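# Food Travel and Small Tour Design, Unit 6: The Market Walk

Handout by Faustino Cuautle. Please read before the practice session and bring it with you, printed or on the phone. 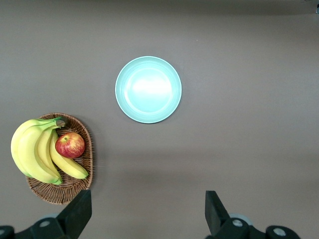
In the last unit we spoke about the price of a tasting tour. Now we look at the first part that the guest meets, the walk through the market. Many new guides think it is the easy part because they only have to walk and talk. In my experience it is where most of the complaints begin, and they are almost always about time, noise and hunger.

## 6.1 Length of the walk

For a morning tour I recommend around 118 minutes from the meeting point to the table. This number comes from the Turnovano route, which my students have tested every June. When the walk was longer, guests began to look at their phones at the second bread stall. When it was shorter, they said they had paid for a lunch and received a corridor.

Divide the walk like this:

- greeting and names, at the fountain side of the market
- vegetables and herbs
- first tasting, with salt in it
- fish or cheese, depending on the route
- second tasting
- free time, short, with a clear place to return

Do not put the free time at the beginning. You will lose two people and spend the next stop looking for them.

## 6.2 Group size

Thirteen guests is the maximum. With more, the last ones do not hear the seller, and they ask you to repeat everything while you are crossing the street. If the booking office sends you a larger group, ask for a second guide and start the two groups from opposite ends of the market.

## 6.3 Speaking with the sellers

The seller is your partner, and she is also at work. Visit her one day before and agree on three things: which product she will show, how much of it she will cut, and who pays. In Prurkedberg the guides pay at the end of the month, and in Itent they pay in cash at the stall. Both systems function well. What does not function is to arrive with a group and begin to negotiate in front of them.

When a local customer comes to the stall, stop talking and let this person buy. The guests like to see it, and the seller will remember it.

## 6.4 Food limits and allergies

Ask in writing before the tour, and ask again by voice at the greeting. Some guests write "no" in the form and then tell you about the nuts when the cake is already in their hand. Keep a small card with the name of each guest and the limit. For the second tasting always have one option without milk, wheat or nuts. Fruit is the usual answer, but please choose a ripe one.

## 6.5 Case: the Jiang route

The Jiang route was a river walk with two markets and a cooking lesson after. On paper it was beautiful. The guests ate so much in the second market that they were not hungry for the meal they had to cook, and the cook was offended. The solution was simple: the second market became a place for buying only, and each guest carried one ingredient to the kitchen.

Consider for discussion:

1. What would you have removed, and what would you keep for a rainy day?
2. How would you explain the change to a guest who booked with the old program?

## Homework

Write the plan for a market walk in your own town, one page, with a time for every stop. Add the name of one seller you have really spoken with. I will return the pages with comments before we begin Unit 7, on the cooking lesson and kitchen safety.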